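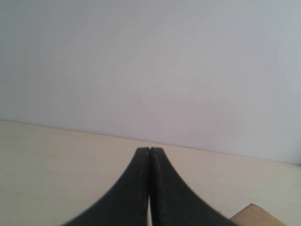
I did not expect to like the Orkier work mat, and after 3 weeks I'm still only halfway there. The box promises "studio clarity," whatever that means. What you get is a pale surface, and anything black stands out against it, right down to a row of tiny teeth along an edge. For sorting small dark parts I'll give them that one. My old green mat swallowed every black screw I owned.

The rest of the claims I'd take with some salt. The maker says it is good for 3,000 cuts. I don't know who counted, and I'm not going to. Mine has a faint line from a utility knife that was supposed to close up and hasn't. It also arrived rolled, and one corner curled for 7 days under a stack of cookbooks before it gave up.

Cleaning is so-so. Pencil comes off with a damp rag. Pen doesn't, or not all the way – I tried dish soap, then rubbing alcohol, and there's still a blue smudge near the middle.

It cost me 16 dollars more than the Curnov, which I used for years and which lies flat out of the tube. The Curnov only comes in dark colors though, and that's the whole argument for the Orkier as far as I can see. If you work with light wood or white paper, skip it. If you keep losing black bits, wait for a sale.

Three stars.

Gwilym Nicholas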